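Does a Lined Bin by the Coffee Table Keep a Living Room Tidier?
Project report, Household Management, second semester
Pankaj Saxena

1. Why I picked this question

Our course reader says that a waste bin should stand "at the point where waste arises." The claim is repeated in two of the handouts and in the Bredow housekeeping guide we were told to buy, and none of the three says how anyone found it out. I have lived in apartments where there was a bin within reach of the sofa and the table was still covered in wrappers. So I wanted to see if the advice holds for an ordinary sitting room, or if it is one of those things that gets copied from one textbook into the next.

I also wanted to look at the liner. The reader treats a plastic liner as plainly good. The guide even suggests putting spare liners underneath the one in use. I had my doubts about both.

2. The room

The work was done in the sitting room at Kidar, the furnished house our department uses for practical classes. The furniture is formal: sofas in a floral pattern, and a big dark coffee table with carved edges and a shine you could check your teeth in. It is a hard room to judge fairly. A table like that makes one scrap of paper look like neglect, and I suspect the same scrap on a scratched pine table would be left there for a week without anyone minding.

3. What I did

I used light, dry litter of the kind people leave after an afternoon in front of a film: tissues, bits of crumpled paper, a drink bottle. No food, which my supervisor asked me to respect on account of the carpet. I think this is a weakness of the project, as food waste is what most people care about, but the rule was not mine to change.

Each trial was one clearing of the table. I did 18 trials in all, split between two arrangements. In the first, the lined bin stayed on the carpet beside the table and each piece was carried down to it. In the second, the bin was lifted and held at the table, so that the litter had only a short way to go. 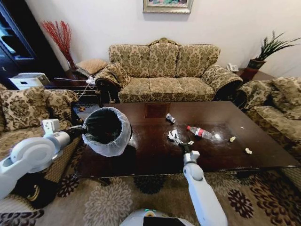 Timing started when the first piece was picked up and stopped when the last one was in the bin. I did not time the wiping afterward. It depends far more on who is wiping than on where the bin is.

4. Results

The average clearing with the bin on the floor took 77 seconds. With the bin held at the table it was 60. That sounds like a victory for the second arrangement, and in my first draft I wrote it up as one. Then I looked at the individual times, and the spread inside each group was nearly as wide as the gap between them. Two slow trials in the floor group pull the average up quite a lot. In both, a small scrap went over the edge of the table and had to be found on the carpet, where the pattern hides small things very well. Take those two out and I am not sure there is much left to report.

There is also the plain objection that holding a bin ties up a hand. With one hand on the bin you can't gather several pieces together and sweep them off in one go, which is how I would clear a table at home. What I compared were two ways of picking things up one at a time. The textbook doesn't say which way it has in mind.

Bottles were never a problem in either arrangement. Tissues were. A tissue weighs so little that it can catch on the folded edge of the liner and stay there, and whether that counts as "in the bin" is a matter of opinion. I counted it as in only if it had dropped below the rim.

5. The liner

I tried two makes of liner at home before the trials, Iltari and Hollmann, and found them about equally annoying. The opening is wider than a small bin needs, so the extra plastic has to be folded down over the outside, and then it either sits in loose creases or slides back in when something is dropped on it. Knotting the slack at one side helps a bit. 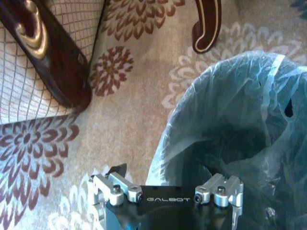 A bigger question is whether the liner should be there at all for dry waste. The argument for it is cleanliness. With paper and empty bottles there is very little to keep clean, and a bin can be tipped straight into the larger one in the kitchen. A thin bag also tears easily, and a torn one gives you the cost of a liner without the protection. I would keep liners for kitchens and bathrooms, and I could find no evidence in the reader against that.

As for spare liners stored underneath, I tried it at home for the whole of January. They got pulled out with the full bag three times. I have gone back to keeping them in a drawer.

6. What I would change

More trials, to start with. Eighteen is thin, and a classmate who knows more statistics than I do thought I would need several times that before a difference of this size meant anything. I would add a third arrangement with no bin in the room, only a walk to the kitchen. Without it, I can't say what the nearby bin is being compared to.

I would also want to measure the thing the reader really promises, that people living with a bin close by leave less litter out. My project shows how long it takes to clear a table once somebody has decided to clear it. The deciding is the hard part in most homes, and it would take weeks in lived-in rooms to study.

7. Note on length

The limit for this report was 2000 words. I have stayed well under it. The table of individual times is in the folder handed in with this report, with the two slow trials marked.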